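**Ticket: breaker trips when dryer and space heater run, Unit 3, Sornwood**
Status: open, waiting on parts
Opened by: Katalin Csonka

**Problem as reported**

The 15 amp breaker for the back room trips when the 1500 watt space heater has been on for a while. Katalin first put it down to the dryer, which was running the first two times it happened. Reset works every time. No burning smell, no scorch marks on the outlet or the panel.

**Setup**

- Panel: Grarkar, original to the building, no labels on the bottom row
- Breaker: position 26, single pole, 15 amp
- Heater: Pathirana oil-filled, two settings, plugged straight into the wall
- Wire at the breaker: 14 gauge copper
- Dryer: own double-pole breaker, top of the panel

**Log**

Sunday, morning. Turned off 26 and walked the unit with a plug-in lamp. Dead with 26 off: both back room outlets, the hall outlet, the bathroom fan. The dryer stayed on. It does not share anything with 26, so I took it off the list.

Sunday, noon. Heater on high, everything else on the circuit unplugged or off. Clamp meter on the hot wire read 12.4 amps, steady. Tripped after 50 minutes. Let it cool and ran it again with the bathroom fan on. Tripped after 35.

Sunday, 2 p.m. Heater on low, 6.1 amps. Ran until I left at 5 with no trip.

Monday. Tried the heater on the kitchen circuit, which is 20 amp. High setting, two hours, no trip. Carried it back to the back room and got another trip in under an hour. The load is under the breaker's rating but slightly over the 12 amps I'd want on it for hours at a time. Even so it should hold longer than that.

Tuesday. Main off, cover off. The screw on 26 took almost a full turn before it was snug. Insulation at the end of the wire is a little stiff, copper is clean. Trimmed half an inch, stripped it again, and tightened to the number printed on the breaker. Cover on, main on.

Tuesday, later. Heater on high, tripped at 1 hour 40. Better, but not fixed. The breaker body was noticeably warmer than the ones on either side of it. I think the loose screw cooked it over time and it now trips early.

**Outlets**

Pulled both in the back room with 26 off. The one by the door is fine. The one by the window was wired with the push-in holes on the back, and one neutral came out with a light tug. Replaced that outlet and put all the wires under the side screws. The wall plate had a crack at the bottom corner, so I replaced that too. 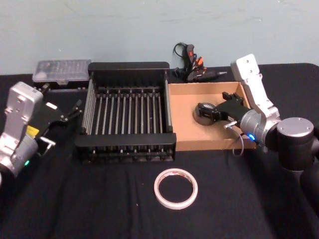 The wall plates are the only finish work on this ticket, and Katalin asked if the paint around them could be fixed at the same time. The new plate is a bit smaller than the old one and leaves a thin unpainted line on two sides. I need a color close to the light blue-gray in the photo, in matte. Scuffs and smudges like the faint ones on that wall can be washed first with a damp sponge and don't need paint. A sample pot is enough.

**Parts**

- 15 amp single-pole breaker to fit Grarkar panel: ordered from Trarkireo, not in yet
- Spare wall plate, white: on the van
- Sample pot: not bought

**Until the breaker arrives**

Heater on low in the back room. If high is needed, use the kitchen circuit and leave the toaster off. No extension cords. If 26 trips on low, leave it off and call.

**Next visit**

Swap the breaker, run the heater on high for three hours with the clamp meter on, check the temperature of the breaker body at each hour. Label the bottom row of the panel while the cover is off. Katalin is home after 4 most days.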